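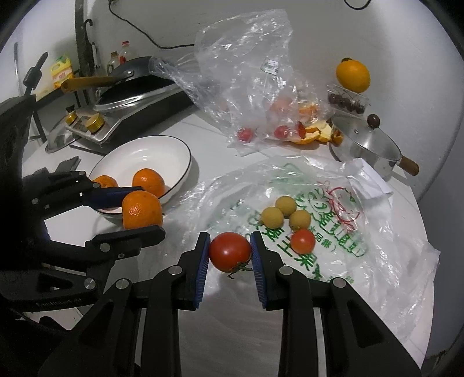 Figure 9.1 Produce handling with two parallel-finger grippers: a tomato on a printed plastic bag and, at left, a tangerine at a bowl.

Chapter 9
Handling Work After Automation

Automation seldom removes a whole job. It removes some of the motions a job contains, and those that remain are assigned again. This chapter follows one case, the produce packing room at Murham, where 30 people sorted fruit and vegetables by hand until the Torkero line was installed in March.

Soft, round items set the limits of the system. A gripper must close far enough to hold a tomato and stop before the skin splits. Loose film, peels and stacked boxes add to the difficulty – each changes what the fingers can reach.

At Murham, lifting passed to the machines. Inspection, clearing of stoppages and setting of grip force stayed with the staff, who received 80 hours of training. In the first month they logged 209 stoppages. Section 9.2 classifies these by cause. Section 9.3 examines the effect on shift patterns and pay grades, and Section 9.4 compares the Trellholm plant, where sorting stayed manual.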